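## 6. When a hand stops and stays curled

Sooner or later you will see fault 2702 on the Lalden controller, and the first time it happens it can be a little alarming. The arm halts where it is, the fingers stay partly closed, and the status light blinks amber. Please don't worry, and please don't pull on anything yet. In most cases the controller has noticed that a finger joint is taking more effort than it should, and it has stopped the hand to protect the linkage.

Brynhildur Þórarinsdóttir ran into this fault again and again while setting up the Pastonport site last November, and much of what follows comes from her notes.

**CAUTION:** A stopped arm is still a powered arm. Keep your hands away from the finger links and out of the taped work zone until you have finished step 3.

### 6.1 Freeing the hand

1. Press the red stop button on the Lalden controller, even if the arm has already halted on its own.
2. Switch off the main supply and wait 30 seconds. The joint drives hold a small charge after the light goes out — long enough to nip a fingertip.
3. Hang the lockout tag on the supply switch and keep the key in your own pocket.
4. Support the forearm from below with one hand. With the other, move the curved fingertip gently through its range. It should swing with a light, even drag. If it catches, stop there and go to 6.2.
5. Look at the fasteners along the finger linkage. There is a hex bolt where the forearm housing meets the first finger link, and just past it a round joint pin with a silver rim, where the finger pivots. Leave both of them alone for now; you only want to see whether either one stands proud or sits at an angle.
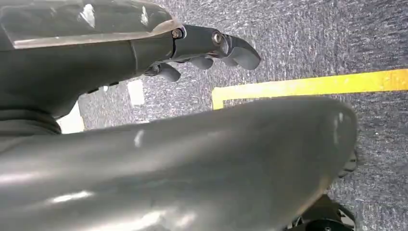

6. Take the lockout tag off, step outside the tape, and restore power. Choose **Home hand** from the service menu and let the motion finish before you go back in.

### 6.2 If the fault comes back

One repeat is nothing to fret over. If fault 2702 shows up again within 300 cycles, or if you see fault 2189 (joint position lost) at any time, leave the arm locked out and write to Raili Tikkanen at Hirvonen service with the serial number and the controller log.

**Note:** Please don't raise the effort limit to get through a shift. It does make the message go away for a while, but the joint pin wears much faster, and a worn pin means a new finger assembly.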